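Quick note before you dig in: I'm the line lead on the day shift at Pludum, not a software person. I got asked to write this because I'm the one who's been standing next to the thing. Eulalia Salinas wrote the conversion scripts and fixed my Markdown, so if something is formatted nicely, that's her.

# plillus-sandwich-line

Recordings and notes from teaching a robot arm the cold sandwich station. Plillus is what we call the whole project, Pintér is the company that sold us the arm, and Astetti is the control software it runs on. You'll see all three names in the folders and they are not interchangeable (I mixed them up for weeks).

## What's in the box

| Folder | Contents |
|---|---|
| `episodes/` | 117 recorded sandwich builds, one folder each |
| `stills/` | single pictures pulled from the fixed camera |
| `shift_notes/` | what the crew wrote down, typed up by me |
| `station_cards/` | the old laminated cards and the new ones |
| `splits/` | 100 episodes for training, the rest held out |

Every episode has a `steps.csv` with the step name and the start and end time. Step names are short and boring on purpose: `bread_base`, `lettuce`, `bacon`, `cheese`, `bread_top`. If a step got redone there's a `_r` on the end.

## Why a sandwich station

We make a lot of cold sandwiches and the building part is the job people ask to be moved off of. You stand in one spot, it's chilly, and you do the same reach all morning. My own shoulder gave me trouble the second year I was on it. So when the owners said they were looking at an arm, my first question was whether it could take the reaching, and my second was who'd be out of work. I'll get to the second one.

Practice is all done with toy food. Real lettuce goes limp and real cheese sticks to everything, and we'd have thrown out a mountain of bread just teaching it where the plate is. The toy set keeps its shape, so one build can be compared with the next.

The order of the build is bottom bread, lettuce, bacon, cheese, top bread. We argued over that more than you'd think! Half the crew puts cheese straight on the bread at home. But the card on the wall has had cheese near the top for as long as I've worked here, and I wanted the recordings to match the card so the crew could look at any still and know right away which step comes next.

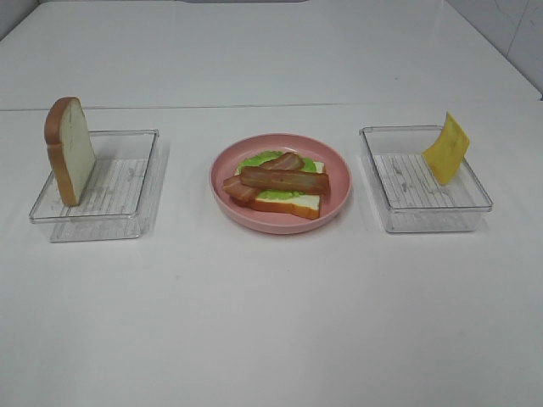

The other thing I pushed for was leaving room. When people build by hand they crowd everything up close to the plate, and that's fine for hands. For the arm we spread things out, and it changed how the rest of us set up too. Two of the morning folks now lay out their own stations with more space and say it's easier on the wrists. I didn't see that coming and I'm not claiming it as a result — it's just something they told me.

## How a session goes

1. Wipe down the table and let it dry.
2. Set out the trays and the plate.
3. Check the start picture in Astetti against the live view.
4. Press record, run the build, press stop.
5. Fill in `steps.csv` before starting another one. Please. I have lost entire mornings to "I'll do it after break."

A batch is 30 builds, and then whoever's running it swaps out. That number came from the crew. Pintér's trainer wanted longer batches and we tried it exactly once, on a Thursday, and the notes from that afternoon are one person writing "fine" over and over until the page runs out. They're in `shift_notes/long_batch.md` if you want to see what tired looks like in a text file.

## What changed for the people here

Okay, the second question. No one on day shift lost their job over this so far, and I'm writing "so far" because I don't run the company. What did change is what the jobs are.

The station used to be something you learned by standing beside somebody for a couple of days. Now part of it is running sessions, labeling steps and deciding whether a build is good enough to keep. Some people love that. Some people really don't, and they were good at the old job, and I think we owed them a better heads-up than a sheet taped to the break room door. If you're bringing one of these into your own place, talk to your crew before the crate shows up. We did it in the wrong order.

Pay was the other sore spot. Labeling was treated as "extra duties" at first. It now has its own line on the schedule and its own rate, which took until August and a fair amount of me being annoying in meetings.

The shift notes are in here with everybody's okay, and names were taken out. A few people asked for their pages to be left out completely, so the dates skip. Don't write to ask what's missing.

## Known problems

- Bacon strips overlap in lots of builds. We never settled on what counts as "placed right," so the `bacon` labels depend on who was labeling.
- Episode 80 has its step times shifted. The video is okay, the CSV isn't. It's in the training split and you should probably drop it.
- Light differs between morning and afternoon sessions. We didn't write down which was which until later on.
- It's toy food! Please don't use this to make claims about handling real bread. We haven't tested that with this set.

## Using it

Go ahead and use it for research or for training your own crew. If you quote the shift notes, quote whole sentences — a couple of them sound a lot meaner when you chop them up. Script problems go to Eulalia through the issue tracker. Questions about the station or the cards come to me, and I check the tracker after lunch on days when the line isn't backed up.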